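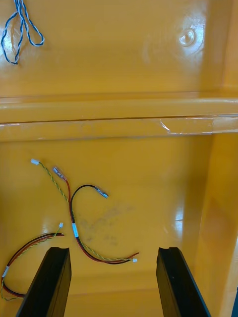 Questions I get about the Kneath repair swap

So what is it?
It's a get-together at the old library hall in Kneath where you bring stuff you don't want and take home parts or gadgets you do. I started it in August with my friend Lakmal and we've kept it going ever since, mostly for the fun of it!

Do I have to bring something?
Nope. Lots of people show up with empty hands and a shopping bag. If you do bring things, please keep it to 2 boxes (I've had a whole garage dropped on me before, never again).

Is it free?
Yes, though there's a jar by the door for the hall rent, which is $65 each time. Whatever you can spare is great.

What won't you take?
Swollen batteries, microwaves, big tube TVs, anything that leaks. The Standoldale dump takes most of that.

Can you fix my radio?
I can try! Ronaldo Meireles is much better with radios than I am, so look for him near the kitchen. Bring the power cord, please please please.

Can kids come?
Sure, as long as a grown-up stays with them. The soldering table is for ages 12 and up.

Where do I park?
Behind the hall, or on the street if the lot is full. Bus 29 stops right across the road too.

How do I hear about the next one?
There's a paper list at the door. Put your email on it and I'll write to you the week before.

Last updated 16/01/2026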